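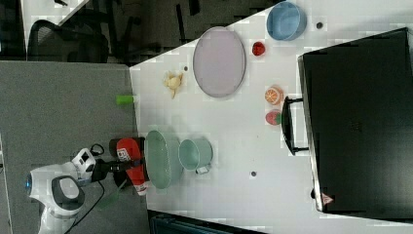

Visit report: Jotex open day, tabletop handling kit

Jotex opened its demonstration floor to outside visitors on 5th May, a Sunday, which suited those of us who can't leave a line during the week. I went with Myung-ja Maeng from our packaging side. We had one question to settle: whether the Butix tabletop kit is worth a trial order for small-batch sorting and packing, where the items change often and there are never enough of any one to justify a fixed jig.

The kit is sold as a package of arm, multi-fingered gripper, controller and a year of the Dokivel software service. Jotex does not make the arm. It does the integration, the gripper tuning and the support, and it was clear from the talk that support is where the company expects to earn its money.

Registration and safety briefing

Sign-in was slow. The briefing took 13 minutes and covered stop buttons, marked floor areas and the rule that no visitor touches a bench while the arm is powered. Ravinder Gill, who runs applications at Jotex, gave it and then led our group. Groups were kept small, so questions could be asked at the bench.

The demonstration bench

The work at the bench was handling of household items on a white tabletop: bowls, a mug, a tray-like plate, pieces of toy fruit, a red bottle. The mix is a fair one for judging a gripper. Rounded bodies, thin rims and small handles cause different troubles, and a two-jaw unit of the type we run now would need at least one change of pads to get through them.

Gill said the gripper can close from the side with the wrist close to level. That matters on a low bench, where a straight-down approach can run out of height over a tall item. Gill said the approach angle is chosen by the software and can be restricted by the user. I would want to restrict it. Our bench has a shelf over the back half.

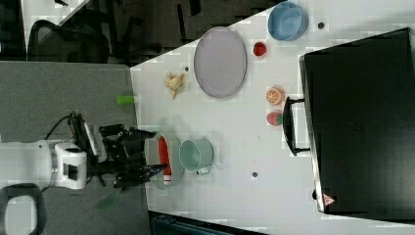 The Butix gripper at the pale pot, with the lavender tray and toy fruit farther along the table.

Cable routing deserves a note. The gripper cable is carried outside the arm and loops above the wrist. It is easy to inspect and to replace, but in our cell it would need a sleeve and a clip, and I would expect the reach to be limited slightly as a result. Jotex offers a sleeve as an extra. It should be in the base price.

Setting up a task

Ro-un So gave the software session in the next room. A task is built by guiding the arm through the motion several times with the items placed differently each time. The Dokivel service then prepares the task and sends it back to the controller. Jotex recommends 23 passes for a simple pick and place. More are needed where one item has to go inside another or where a lid is involved.

Preparation is done off site. A visitor from a food plant asked what happens if the connection is lost. So's answer was that tasks already on the controller keep running, but new ones can't be prepared until the service is reached again. There is no local option at present. One is planned for February, with no price attached.

Points that need a proper answer before we order:

Cleaning. The gripper fingers can be wiped down but not washed. No rating was offered in writing.

Payload. The figure on the sheet is for the arm alone. The figure with the gripper fitted was promised by email.

Item changes. Adding a new item to an existing task means fresh passes, though fewer than for a new task. Nobody would commit to a number.

Spares. Finger pads are stocked locally. Finger assemblies are ordered in.

Costs

The kit can be bought outright or rented. Rental is $529 a week with a minimum term of two weeks, delivery and set-up included. The software service is included during rental and billed yearly after a purchase. Training for two operators comes with either option. Additional operators are charged by the half day.

Assessment

The hardware is tidy and the gripper covers a wider range of shapes than ours. The training method is simple enough that a line operator could manage it after the half-day course. My reservations are about the off-site service and the lack of written figures. Maeng is more favourable than I am and thinks the time saved on jigs alone would cover a short rental.

We agreed to ask for the minimum rental term, using our own trays and our own bench height, once the payload figure has arrived. Gill will send the site checklist. Power and floor fixings need to be confirmed with Dong-geon before a delivery date is set.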